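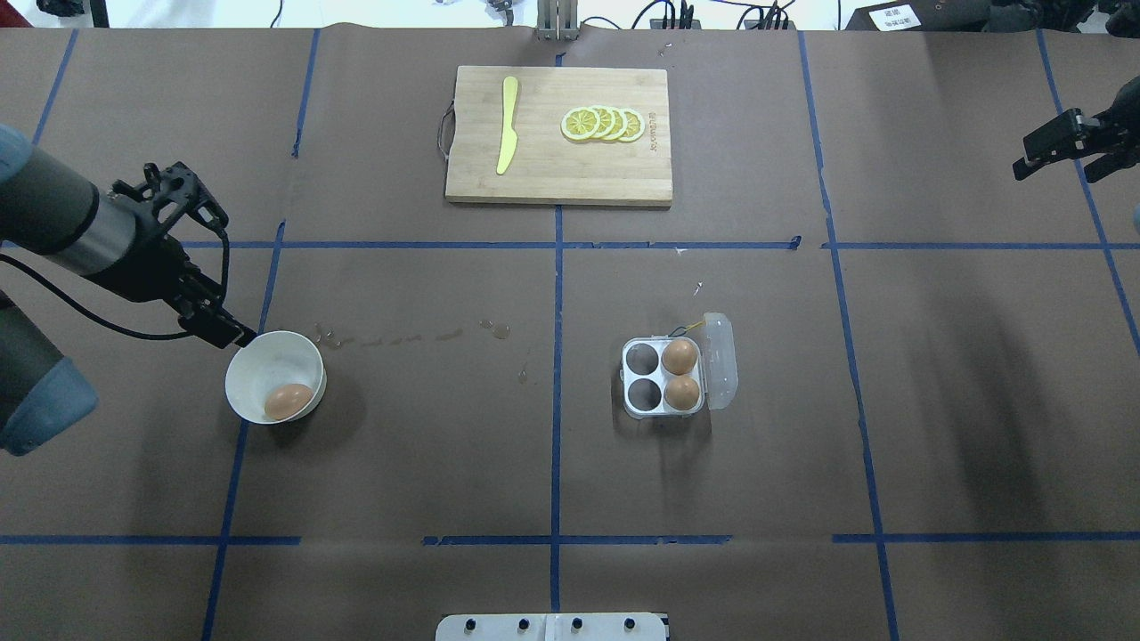

Drimgate Tabletop Kit, two-arm version
Acceptance and safety checklist, with comments

Unit: loaner, supplied by Wirngate on a 90-day trial
Site: Requena test kitchen, back bench
Checklist revision: the April one. The older one still asks about a foot pedal the kit no longer has.
Marks used: OK, FIX (sort it out before the next run), NO (stop using it until done), N/A

Comments are from the inspector. Replies go in the margin of the paper copy, and please use a pen somebody else can read.

SECTION 1. BEFORE POWER

1.1 Arm bases bolted down, no rocking when pushed by hand
OK. Pushed hard. The bench moved before the bases did, so see 1.2.

1.2 Bench stable, feet locked
FIX. One foot was a folded coaster. A proper leveling foot is in the drawer with the spare fingertips, where it has evidently been enjoying its retirement.

1.3 Emergency stop reachable from the operator's chair without standing
OK. Reachable from the chair, and also reachable by an elbow reaching for coffee. I'd still take that over the reverse.

1.4 Emergency stop tested, both arms
OK. Pressed with both arms holding position. Both stopped. Reset needs the twist and then the software button, in that order, and the manual has it backwards on page 26.

1.5 Arm cables have slack through full travel and don't snag
OK with a comment. The loop by the gripper is fine at full reach. It gets closer to the joint than I like when the wrist turns all the way over. Look at it again next month.

1.6 Power strips and plugs clear of the work surface and anything liquid
FIX. There's a power strip just past the edge of the table, in with a tangle of black cables. The sales sheet calls the kit "kitchen ready." Kitchens have water in them. Mount the strip off the bench and tie the cables up.

1.7 Labels legible on all supplied electronics
OK.

SECTION 2. WORK SURFACE

2.1 Surface covering flat, no tears, no lifted edges
OK. Brown paper. Cheap, replaceable, and better than the mat Drimgate wants to sell us as an accessory.

2.2 Grid tape stuck down along its full length
OK. Blue tape. Ran a fingernail along every strip, which took longer than the rest of this section put together. Replace any piece a fingertip can lift.

2.3 Surface dry
NO at first look, OK after wiping. There were droplets and dark spots on the paper beside the bowl, heading for the middle line. Wipe between runs. If the paper has gone soft, change the paper.

2.4 Surface free of scraps and debris
FIX. There's a small white scrap near the egg carton. It's harmless, but the vision module will be asked to find small pale things on this table sooner or later, and I don't want to read that report.

2.5 No real blades within reach of either arm
OK. The knife on the cutting board is yellow plastic. Keep it that way. A request to "try it once with the good knife" was declined and will be declined again.

2.6 Items in the work area match the task card
OK. Carton, bowl, board, knife, lemon slices. The card says "citrus, sliced," so whoever brought lemons may consider themselves compliant.

SECTION 3. ARMS AND GRIPPERS

3.1 Speed limit set to the trial value
OK. Set to 20 percent in the controller. The kit came out of the box at a much livelier number. Check this after every software update, and after every visit from the Wirngate rep.

3.2 Gripper fingers tight, no side play
OK on both.

3.3 Grip force limit set for fragile items
OK. Wirngate's default was fine for a tennis ball.

3.4 Idle arm stays out of the working arm's cells
OK during the runs I watched. The keep-out zones are drawn by hand in the software, with a mouse, so the quality depends on who had the mouse. Save the good file under a name other than "final."

3.5 Object handling over a rim: gripper clears the edge, no contact
OK. Run slowly with a hand on the stop. I watched the bowl more than the egg, as the checklist says to, which is difficult.

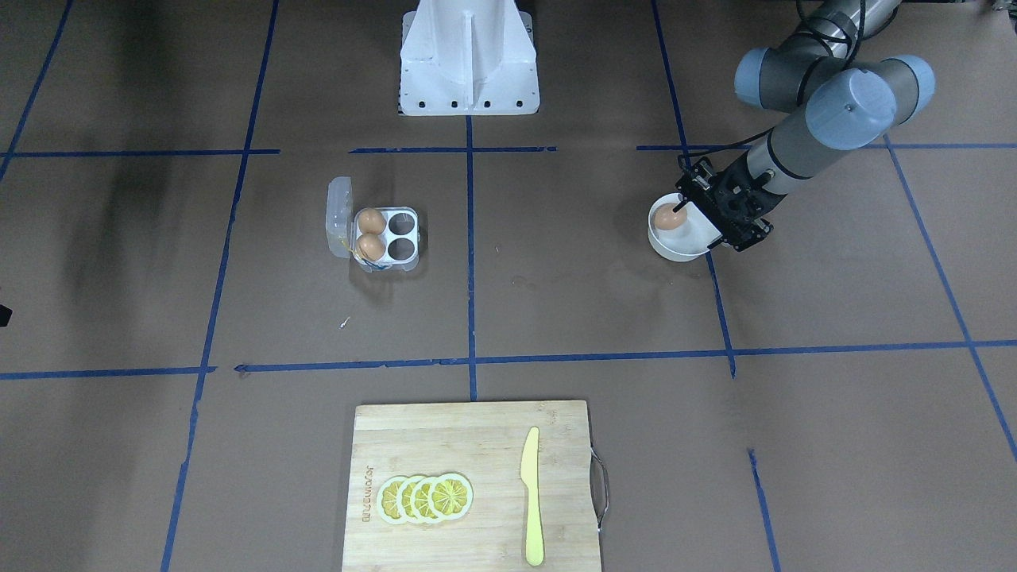
Item 3.5. Egg held just inside the rim of the bowl.

3.6 Joint caps seated
OK. Pressed each one with a thumb. They're pale blue-gray and show every fingerprint, so you'll be able to tell which ones I did.

3.7 Behavior on lost grip
FIX. With an empty gripper closing on nothing, the arm carries on with the whole move as if it had something. Very confident. The Marnodance software add-on is supposed to catch this, and it's on the quote as an optional extra. I don't think noticing that you've dropped something should be optional. Raise with Wirngate before anybody signs.

3.8 Noise at working speed
OK. Quieter than the fridge.

SECTION 4. FOOD AND CLEANING

4.1 Food used in testing is marked and thrown out afterward
FIX. Eggs that have been in the grippers don't go back in the fridge. There was no "test only" bin, so I've made one out of a box. Please respect the box.

4.2 Gripper fingers wiped down after raw egg
OK. Use the spray listed in the manual. The other spray takes the black finish off, ask me how I know.

4.3 Bowl and board washed by hand after each session
FIX. No sign-off sheet. One is now taped to the cupboard.

4.4 Gloves available
N/A according to the kit manual. OK according to me, there's a box by the sink.

SECTION 5. PAPERWORK

5.1 Manual on site
OK. One copy, in the drawer with the leveling foot.

5.2 Run log up to date
FIX. The log goes up to run 600 and then has a drawing of a chicken. Runs after the chicken need to be filled in.

5.3 Service contact posted at the bench
OK. The number connects to Wirngate's main desk, which will offer to sell you a second kit before it finds you an engineer. Ask for Drimgate support by name.

5.4 Return terms understood
OK. The original crate has to go back with it. The crate is currently holding up the printer.

RESULT

Pass for supervised use at the trial speed limit, operator seated, one person on the stop. Unattended running isn't approved, including over lunch.

Open before next run: 1.2, 1.6, 2.4, 4.1, 4.3, 5.2
Open before purchase: 3.7, and a written answer on what the Marnodance add-on costs after the first year
Recheck next month: 1.5, 3.1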